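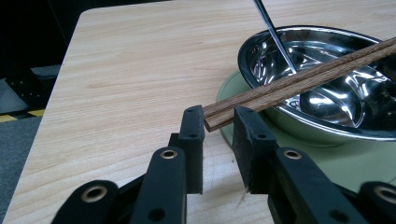 2025-12-24, bench notes, table settings / chopsticks

Short day, heating off at three. Writing this quick before I forget, will tidy later (won't).

Chopsticks on the go today: the brown wooden ones, square all the way to the end. Laid them across the oval steel bowl, the shallow one with the rounded bit at one side, on the pale green mat. Wanted to see how they sit as a pair on a rolled rim. They do sit. Square section is the thing, the round ones from the Danzer box kept wandering off towards the window all last week and I was sick of picking them up.

Rim is smooth though. Wood on polished steel, not much grip. A nudge of the table and the pair shifts together, then one goes a bit ahead of the other. Fine for eating off, bad for leaving out as a place setting. Tried them at three angles:

straight across the long way: too long a span, ends wag
straight across the short way: steady, looks a bit stern
on the diagonal: best looking, and easiest to pick up with the right hand, ends point back at you

Going with diagonal for the layout sheet. Zyanya Barajas wants short way across because it is easier to draw. We can argue in the new year.

Bowl

Good bowl, annoying bowl. The small compartment is right for sauce or pickle, wrong for anything you want to scoop. Put 20 ml of soy in it, then 10 more, and at that point it gets over the ridge if you carry it. So 20 is the working fill, write that on the card. Main side takes 400 ml to where I would call it sensible, more if you never mean to lift it.

Very shiny inside. Shows every finger mark and every drip of hard water. Dry straight away with the blue cloth, not the paper stuff, paper leaves fluff on the ridge. Vultari sheet says dishwasher ok. Ran it through twice, came out ok but spotty. Hand wash from now on.

Mat

Keep the green round one under the bowl whenever it is on the bare table. Without it the steel slides and makes a horrid noise. Mat could do with being a size bigger, there is not enough of it left over for a cup. Asked Wamemska if they do the same colour wider. No reply, they will be shut till January I expect.

Wood care

The two pairs oiled in May still feel nice. The pair I left plain has gone furry at the tips, can feel it on the lip. Sanded with 400 grit, wiped, oiled thin, wiped again. Do not leave them standing in the jar wet!! Found two like that on Monday, black at the bottom, binned. Lie them flat on the rack, not touching.

Note to whoever orders: square ones mark each other if you bundle them tight with a rubber band. Loose paper sleeve is plenty.

Food side

Did the rice and onion thing from the Dakar lunch menu again, as the test plate. Rice clumps ok for chopsticks if it has stood for 10 minutes. Onion slides. Lemon in the small compartment works well, better than soy, it does not matter so much if it slops. Chopsticks picked up a yellow tinge from the mustard and it has not all washed off, check after the oil has gone in.

Fish would of been a better test but shop had none left by eleven, Christmas queue out the door.

To do when back
second coat on the furry pair
measure the mat properly, I only did it with my hand
card for the bowl (20 ml small side, hand wash, blue cloth)
ask Danzer if they will swap the round ones for square, box is open but all there
find the lid for the mustard

Bowl washed and on the top shelf. Oil tin shut. Back on the 3rd.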